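7.4 Recovering from a protective stop during a pick

Applies to: Lui arm controller, Jillirus supervisor software, release 2 and later

A protective stop cuts motion when the measured joint load differs from the expected load for longer than 200 ms. The arm holds position with the brakes on. The status lamp turns solid amber and the supervisor logs code P-60 (load mismatch) or P-10 (view lost).

CAUTION: Do not push or pull the arm while the lamp is amber. Brake release under load can drop the wrist onto the counter.

NOTE: Code P-10 with a clear lens usually points to the background. Pleated fabric changes shape when air moves it, and the depth estimate near the hem can jump between one cycle and the next. See 7.6 for masking.

To recover:

1. Press the stop button on the pendant. The lamp changes from amber to red.

2. Write down the code and the last completed pick number. Both are erased at restart.

3. If the gripper is holding an item, support the item by hand, then select Tools > Open Slowly. Keep fingers out of the jaw gap.

4. Move the arm to Park with the pendant in manual mode. Speed is limited to 10 percent.

5. Clear the work surface between the rack and the bin. Remove any item dropped by the arm. Small specks on the counter do not affect detection and can be left.

6. Check that the rack base sits flat on the counter and that both wooden rods are held by the bracket. A rod that has shifted will cause P-60 again on the next approach.

7. Check the bin. It must be empty before the pick count is reset.

8. Open the head camera view in Jillirus. The rack must show at lower left and the bin at lower right, with open counter between them. Neither has to be in view completely.
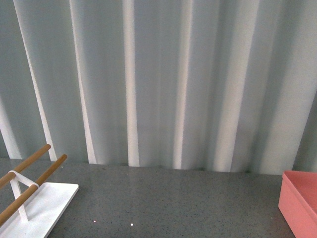

9. Select Re-register Fixtures and wait for the prompt. Do not reach over the counter until it appears.

10. Release the stop button, then press Resume. The arm makes one slow pass without gripping before it returns to normal speed.

If the same code comes back within 60 seconds, leave the arm in Park, lock out the supply and report the fault to Tririk service.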